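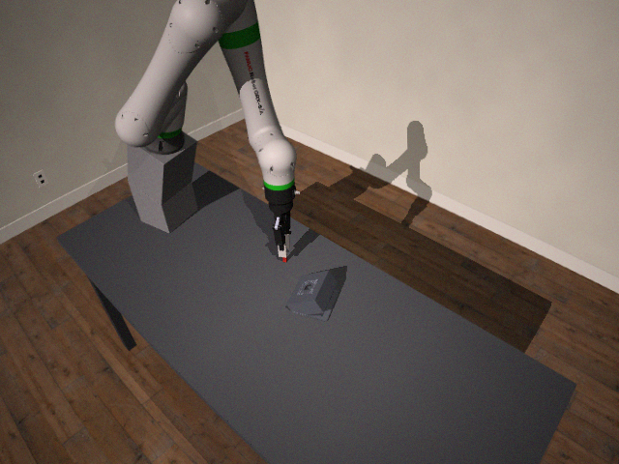 Skaltthorpe, 12th February

3. Reading the gaps: spacing in painted shop lettering

Painted shop signs are a wonderful source for anyone interested in how people learn to space letters, and they have been studied far less than they deserve. Type designers leave drawings and proofs behind them. Sign painters mostly leave the sign, which then spends decades in the weather. The Hinar collection is a happy exception. It holds 1,818 photographs of shop fronts in Skaltthorpe and Dornov, many of them taken straight on and close enough that the edge of a single brush stroke can be followed from end to end. For a study of spacing this is about as good as it gets.

We looked first at the spaces between upright strokes, as in the middle of HILL or the double L of a name such as Ayala & Bell, and then at the spaces between a slanted stroke and its neighbor. The difference between the two groups was clear from the first day of work. Between uprights, painters in both towns kept a very steady gap, even on boards where the letters themselves wander up and down the line. Next to a slanted stroke the gap changes from board to board, and sometimes from one end of a word to the other. An A beside a V may be tucked in so tightly that the two nearly touch, or left standing with a hole in the word wide enough for another letter.

It would be easy to put this down to skill, and part of it surely is. But several of the loosest boards carry beautiful letters, with crisp ends and curves that must have taken years to master. We think the painters were working from a measured gap, probably marked in chalk before any paint went on, and that some of them trusted the chalk more than the eye. Tarık Tatlı, who repainted shop boards in Dornov and kindly talked with us in August, described laying out a whole word with a strip of card cut to one width. He still has the card - and was happy to let us measure it. 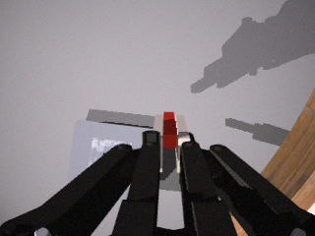
Spacing on a painted board has to be judged as a shape in its own right, because the eye takes in the ground between two strokes as readily as the strokes. A gap with parallel sides can be measured with a ruler anywhere along its height and the answer will be much the same. A gap with one leaning side has no single width at all, so a painter using a strip of card must choose where to hold it. Figure 2 has both kinds of gap in it: the narrow strip of light grey between the two middle fingers, and the wedges where the outer links lean in from the bottom corners toward the center. The reader is invited to try the card method on each of them. Held near the tips it gives one answer and held lower down it gives another, and this is just the trouble we see with A and V on the boards. Low contrast raises a further difficulty, as with the black gripper over the dark gray table in Figure 1, and we return to it when we come to faded signs.

With this in mind we went back to the slanted pairs and sorted them by where the gap seemed to have been set: at the top of the letters, at the middle, or at the foot. Most boards could be placed without much argument. The Dornov painters favored the foot, which opens a large space above an A and makes the word look as if it is leaning apart. In Skaltthorpe the middle was more common, and the words hold together better for it. We found 4 boards that fit neither habit. On 3 of them the spacing changes partway through the name, and the join can be seen in the paint, where a later hand has added a partner to the firm. The last is a small bakery board with no overpainting that we could find, spaced entirely by eye as far as we can tell, and lovely from one end to the other. Its letters are taken up in detail in the next section, together with the chalk lines that survive under the green paint of the board next door.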